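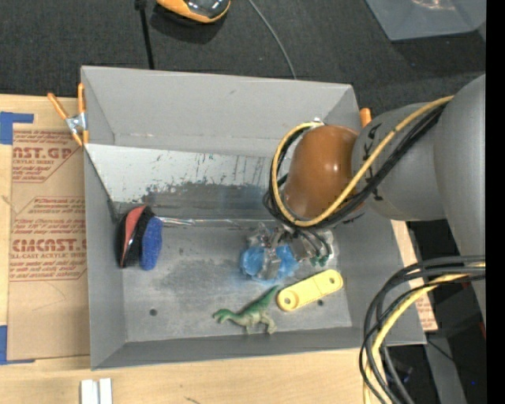 Groden Teach Kit
Hand guiding and remote control for small arms
Used and new equipment, Marchuk Supply

Price: $1099, software included
Availability: 2 in stock at the Arnholm warehouse
Condition: new, opened for inspection
Listing checked January 2019

We sell this kit and we like parts of it. The maker's brochure says anyone can teach an arm a new job before lunch. We tried it on bin picking, and we would like you to read the rest of this page before you believe the brochure.

What it does

The kit lets you show an arm a task two ways. In hand guiding, you hold the wrist and walk the gripper through the move while the software records the joints. In remote control, you stand back with the handheld controller and drive the gripper yourself. Both kinds of recording end up in the same list, and you can mix them.

What you get

Wrist handle with enable switch
Handheld controller
Control box and power supply
Software license for one arm
Printed setup guide (thin)

Arm, gripper, cameras and bin are not included. The brochure cover shows all of them.

Hand guiding

Good for wide, simple moves over a bench. Less good inside a bin. Your hand wants to be where the wall is, and the cables at the wrist are in the way of your view at the moment you need it. Small twists of the wrist are tiring after an hour, and tired people record sloppy moves. The software will not tell you which ones are sloppy.

Remote control

Slower to learn and better once learned. You can look at the bin from whatever side you like. There is no feel coming back through the controller, so expect to press the gripper into the floor of the bin while you get used to it. Use a bin you don't mind scuffing, and clamp it down. A bin that slides halfway through a recording makes that recording useless.

How many recordings

The brochure says "a handful." For one rigid part in one spot, fine. For a mixed bin, with something crinkled-looking next to a toy and a brush-like object lying on its side, we stopped at 200 and still would not have left it alone. The recorder holds 500 before you have to move files off by hand, and that takes longer than it should.

Soft things are the hard part. A crinkled item never sits the same way twice, and a grasp that was right in one recording is only a suggestion in the next. If your work is mostly bags or cloth, ask us before ordering.

Fit

Works with the Fedavby wrist plate without an adapter. Other plates need one, sold separately. Check your cable slack at full reach before you buy, and check it again with the wrist turned all the way over.

Returns

Unused kits can come back within a month. Once the software license is activated, the license portion is not refunded. That is the maker's rule and we have argued with them about it.

Shipping is from Arnholm. The next delivery from the maker is due in August.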